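Getting the house ready for the cold - quick tips

Oct 28, 2019

Clocks gone back, heating gone on, first whiff of damp in the back bedroom. Right. These are the bits I do every year before November gets going properly. No particular order, I'm writing it between loads of washing.

Radiators

Bleed them cold. Heating off, leave it an hour, key in, old flannel underneath, quarter turn. Hiss, then a dribble, then shut it. Start downstairs. If you've got a combi check the pressure after as it'll have dropped.

Dust down the back with a long brush or a bit of dowel with a sock on the end. Lay newspaper on the floor first or you'll be hoovering twice. Curtains shouldn't hang over the top of them either. Tuck them behind on the sill.

Drafts

Go round with a damp hand. You'll feel it straight away on the wrist. Worst places in our house - letterbox, loft hatch, the gap where the pipe goes out behind the sink.

Foam strip for the loft hatch, the cheap self-adhesive stuff. Wipe the frame with a drop of meths first or it peels off by Christmas. Brush strip for the bottom of doors. Measure the door twice, cut the metal with a junior hacksaw, not your good scissors (ask me how I know).

Keyholes - a bit of tape on the inside of any door you don't use till spring.

Window condensation

Wipe down every morning, wring the cloth out in the sink, dont leave it on the sill. Squeegee is quicker on big panes. I have a Plideo one from the market, had it years, only the rubber's been changed.

Black spots on the seal: old toothbrush, washing up liquid, warm water. Rinse, dry. If they come back within the week the room needs more air. Open the window ten minutes with the door shut, then close it. Leaving it on the latch all day just cools the walls down.

Move wardrobes off outside walls a bit. A hand's width will do.

Bedding

Wash the winter stuff before you need it, on a day with some wind. Things that have sat in a cupboard since spring smell of cupboard. Shake them out over the banister if it's raining.

Blankets go UNDER the duvet if you're cold, over if you just want the weight. Wool next to you is warmer than it has any right to be.

Thin bedspread on top keeps the dust and the cat off. Checks and stripes hide marks much better than plain, and a plaid will go years before it looks tired. Wash the reds on their own the first couple of times, or with a colour catcher. I once had pink pillowcases for a whole winter.

Anything fluffy - towels, fleece, knitted throws - skip the fabric softener. It coats the fibres and they stop soaking up. Half a cup of white vinegar in the drawer instead. Doesn't smell once dry.

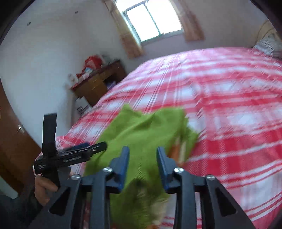
Hot water bottles

Check the date. There's a little flower shape moulded on the neck with the year in the middle. Older than two or three years, bin it. Same if the rubber's cracked when you bend it.

Never boiling water. Kettle, then wait, or top up from the cold tap. Fill two thirds, squeeze the air out, stopper in, tip it over the sink to test. Store them empty and upside down with the stopper out.

Outside, before dark

Turn off the garden tap at the stopcock if there is one, then open the tap and let it drain. Lag it with an old jumper and a carrier bag if you can't be bothered with the proper cover. Works fine, looks awful.

Clear the gutter above the back door at least. Trowel and a bucket on a hook. Someone on the bottom of the ladder please.

WD the padlocks - or graphite powder, better. Hundex do a small puffer tube that lasts forever.

Cupboard under the stairs

Torch, and check it works. Spare batteries. Candles, matches in a jam jar with a lid. Radiator key on a nail, tied to something big and ugly so it doesn't wander off. Mine's on a wooden spoon.

Boiler man's number taped inside the door. Write it large enough to read by torchlight, and put the account number under it while you're there.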